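Cirkel Tabletop Set

A small collection of recordings and notes about everyday things on a wooden table: plates, boxes, blocks, and the endless ways of putting them next to each other. This is the README for the 2027 release. If you've used the earlier one, please read the section on folders, as the layout has changed.

What's in it

Cirkel began as a question over lunch: how many different jobs can you think of for a plate, a box and something to wipe up with? We filled both sides of a sheet of paper and were still arguing about whether "put the box on the plate" and "put the plate under the box" were one job or two. (They're two. They get separate names in the task list, and we're very happy with that decision!)

The release holds 2323 recordings, sorted into 6 groups of tasks:

clear - take things off the middle of the table and leave them at the side
onto-plate - put one named thing on the plate
off-plate - the same, the other way round
line-up - set things in a row along the front edge
turn - change which way a box or block is facing, without moving it to a new spot
swap - two things trade places

Swap is our favourite. It sounds trivial until you try it, and then you discover that you need a third place to put something down while you sort out the other two. The recordings show lots of different answers to that, and we've kept them all, including the roundabout ones.

The things on the table

We wanted objects you might find in a kitchen drawer or at the bottom of a bag, nothing made specially. The table has a pale wooden top made up of strips, and we grew fond of it quite early on. The strips give you straight lines to judge by, so it's easy to tell whether a box is lying square to the edge or at an angle.

Plates were chosen for their rims. A raised rim changes everything: a box laid half over it will tip, and a block pushed towards it stops dead. We also like plates with a pattern in the middle, because you can see at a glance how much of the pattern is covered.

Boxes are small and light. Some have printing on the side, which is handy for the turn tasks. Blocks are plain and dark, and they show up beautifully against the wood.

Starting layouts

Every recording begins with the things spread out afresh. There's no master plan for this. Whoever is setting up puts things down wherever they like, as long as each one is within reach and nothing is stacked. At first we tried drawing the positions from a list, and the tables came out looking stiff and strange, so we went back to doing it by hand and the variety got much better.

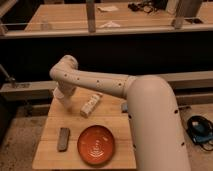
Angles are left free too. A box set on the diagonal is a different problem from one that lies along the grain, and we'd love to hear from anyone who compares the two properly. The layout notes have a column for it, filled in with plain words: along, across or diagonal.

Folders

recordings/ - one folder per task group, then one per session
layouts/ - the starting layout notes, as plain text
tasks.txt - the full task list with the wording we used
changes.txt - what's different from the last release

Session folders used to be named after the plate. They now have a number, and the plate is listed in the layout notes.

Known gaps

The line-up group is smaller than the others. Five sessions have no layout notes at all; they're listed at the end of changes.txt, and the recordings themselves are fine. The words "side" and "edge" are used loosely in the older task wording, so check the layout notes before relying on either.

Related sets

Ifans covers shelves and cupboards, and Temura is all about folding cloth. Both use the same task wording as Cirkel wherever it fits, so you can mix the three without too much renaming.

Using it

Cirkel is put together at Inomness and is free for study and teaching. Please name the release you used. New task ideas are very welcome, especially for the plates! Corrections to the layout notes can be sent in at any time and will go into the December update.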